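How to track down a gripper that lets go of bottles

If you've got a two-arm tabletop setup and one arm has started letting go of things halfway to the tray, I feel your pain! Ours did it for most of May, and I wasted a lot of evenings on the wrong end of the problem, so I'm writing down the order I'd check things in now.

First, cut the power to the arms before you put your hands anywhere near them. Pausing the program isn't enough. A paused arm is still holding itself up, and if the fault is in the wiring it can drop or jump on you (Bujar has the bruise).

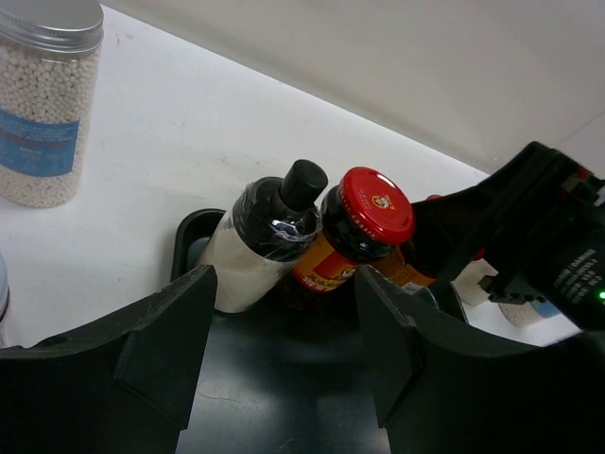

Next, pull up your log and look at the gripper current during a hold. I use Wikesora for this but any plotter will do. A healthy hold on our setup sits at 270 mA and stays flat. On the bad arm it would sit there nicely, fall to 75 for a moment, then come back as if it had never been away. By then the bottle was already on its way down.

If your line is flat and things still slip, your problem is grip and you can skip to the fingers: wipe them down, look for scratches, try a slower lift. If it dips like ours did, keep reading.

Now find out whether the dip follows the pose. With the area clear, power back on and a hand on the stop button, run the arm slowly through its reach with the gripper closed on something light and unbreakable. Write down the wrist angle every time the current drops. Mine dropped at the same angle over and over — that was the clue I should have gone looking for on day one.

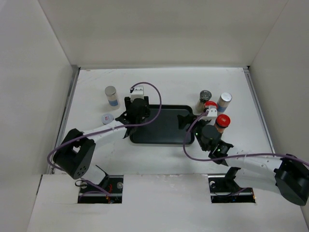
Same angle every time means a cable. Power off again, then move the wrist by hand and watch the gripper lead where it enters the connector. Ours had been tied down too tight at the last joint, so every long reach tugged on the plug. Uchenna spotted it in 2 minutes, after I'd already swapped the motor. Ouch.

Snip the tie, reseat the plug until it clicks, and leave enough slack that the lead never goes straight, even at full reach. Too much slack will snag on the other arm, so check both together.

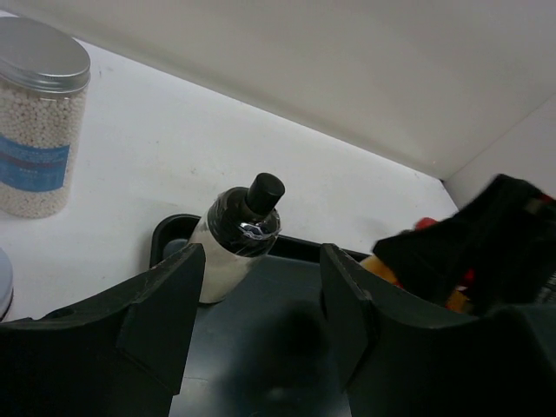 Last job is a soak test. I ran 600 pick-and-place cycles with plastic bottles only and kept the glass out until the plot stayed flat the whole way through. Then set an alarm on the hold current so the arm stops and waits if it dips again. I put mine at 200 at first and got false alarms on light objects, so you may need to fiddle with it a bit.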